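Wanted: home sewers to test our new apron patterns

Skotance is a small pattern company in Herunville, and we would dearly love 40 patient people to sew an apron at home and tell us where our instructions lose you. Beginners are very welcome — we need you most of all! You'll have seven weeks, free fabric, and a gift card when your notes come in. Write to us by the end of May.

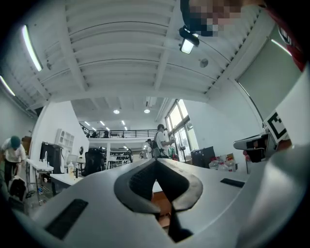 One tester from last year wrote to say that the pocket page took her two evenings, and could we please draw bigger arrows.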